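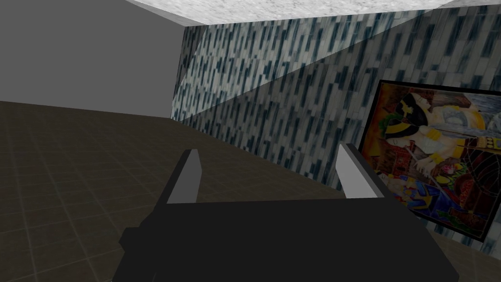 Rubrique : Journées portes ouvertes

Grille de contrôle, démo Drumine (simulateur Flevex), hall B, juillet

1. Accès du public : OK. J'ai compté 16 chaises, et on passe encore derrière !

2. Câbles au sol : à reprendre. Il y en a un qui traîne côté pupitre, j'ai failli m'y prendre le pied.

3. Arrêt de la simulation au pupitre : OK, essayé 10 fois (oui, je suis comme ça).

4. Passage dans le couloir virtuel : OK, mais je voudrais qu'on surveille la pince gauche, côté mur sombre.

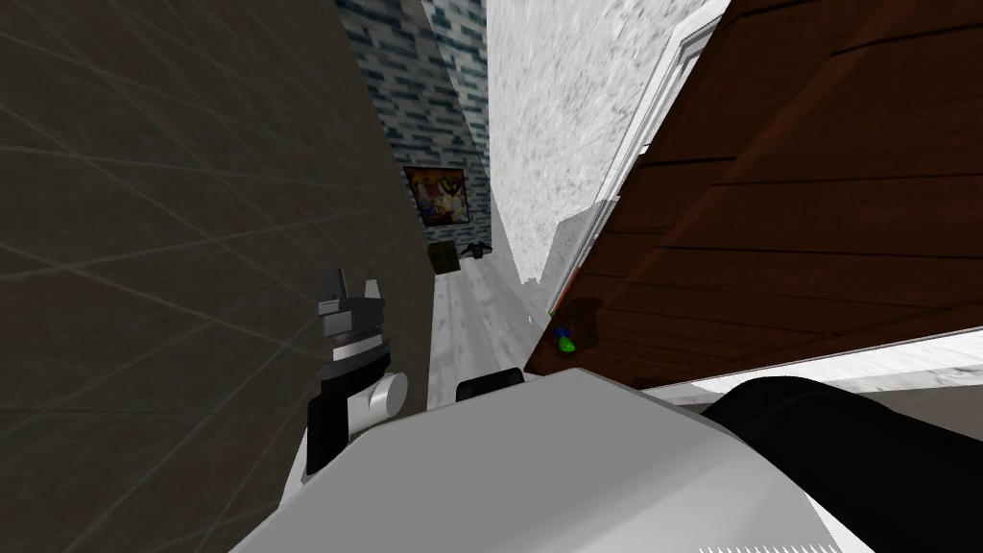 Ezzat trouve que la vitesse par défaut est trop élevée pour une démo devant des enfants, et demande qu'on la baisse avant l'ouverture. Je suis d'accord, c'est noté.

5. Journal des contacts : à vérifier. 143 lignes à relire, bon courage à moi…

6. Affichage des consignes : OK, mais trop petit.

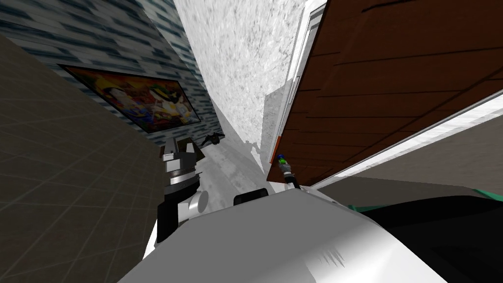 Point 4, bras et tableau au mur, vue simulée.

Dernière mise à jour : juillet, 16 h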